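Is the paperback of an essay collection ever the same book as the hardback?

Posted by Ingvild Haugen, 6 May 2023

My reading group picked "The Skudov Lectures", a book of essays on postwar strikes and the people who wrote about them. I have the hardback, 331 pages. Everyone else, being sensible with money, has the Virkach paperback. Last night we spent most of an hour on page 80, which in my copy is a footnote about coal. Theirs has a whole essay I don't own. The seller's page says "same text." Do I complain, or do I buy the book twice like a chump?

Sølve Isaksson

Check the copyright page before you write anything angry. If it says "revised" or "expanded," the two are different editions and the seller's blurb was copied from the older listing, which happens constantly. If it only says "reprinted," the text should match and only the page numbers move.

With essay collections the usual culprit is permissions. A piece that first ran in a magazine can't always be had in time for the hardback, so it turns up later in the paperback with a cheerful new preface. Compare the two contents pages, and ask the seller for the ISBN of the edition they meant. I got a refund on a Sjöberg history that way. It took 19 emails, and by the end I think they just wanted me gone.

For the group, cite by essay title and paragraph. You'll feel like a lawyer but you'll all be on the same page, so to speak.
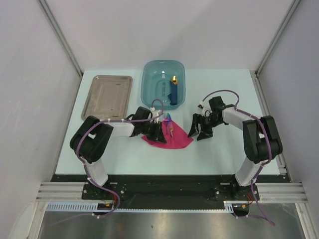 A steel tray and a teal basin on a light blue tabletop.

stidusbridge_reader

Just get it from the library. Ours in Stidusbridge has both and you can photocopy the extra essay.

Also the hardback is better, the paperback spine cracks if you look at it. Mine now opens only to the index. Didn't finish it, too many footnotes, but the chapter on the printers was good.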